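Workplace automation at Skornberg

Skornberg is a repair and refurbishment works for small electrical goods, owned by the Zesetti group. It is known mainly for the gradual automation of its cable and socket benches, which began in April with one table and later took in most of the hall. The change was planned by Elsa Torvik, then head of production, with Danang Wijaya leading the work on the benches.

Background

Before the change, all handling of extension leads, power strips and adapters was done by hand. A bench worker unpacked each item, straightened the cable, checked the plug and passed it on for electrical testing. The works handled 3,000 items in a normal month. Staff turnover on these benches was high, and sore wrists were the most common complaint in the works health log.

Flexible cable is hard for machines to deal with. It takes a different shape each time it is put down, and a fixed program that works for a rigid part will often miss it. Skornberg therefore chose to have its own bench workers show the task with hand-held grippers, and to train the machines from those recordings. The software, called Vakier, was supplied by a firm named Tarigan.

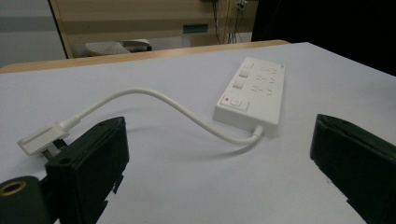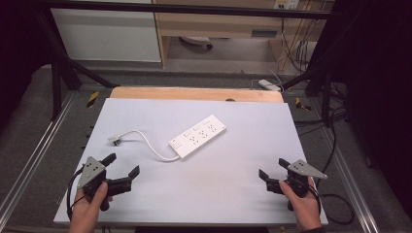 A white power strip and its corded plug on the table, with the hand-held grippers.

Recording was shared between 7 workers, who kept their bench rate of pay while doing it. Each did 60 demonstrations in a shift at first. This was later lowered after Gilang Harahap, the staff representative, reported that the grippers were tiring to hold for long periods.

Effects on staff

No one was dismissed in the first stage. Two bench posts were left unfilled when their holders retired, and a new grade of demonstrator was added – paid slightly above bench level. Some workers moved to testing, which calls for an electrical certificate, and the company paid for the course.

Opinion was divided. Samuele Serra, who had worked on the benches the longest, objected that skills learned over years were being recorded without extra payment. An agreement reached with the staff side gave a single bonus to everyone whose recordings were used. It also limited the use of the recordings to Skornberg, and they may not be used to measure a worker's speed.

Later development

A second stage was announced on 16/06/2024. It covers packing and the sorting of returned goods. Gadisa Alemneh took over as project lead at the same time, and demonstrators now take part in deciding which tasks are recorded. Items with damaged cables are still handled by hand.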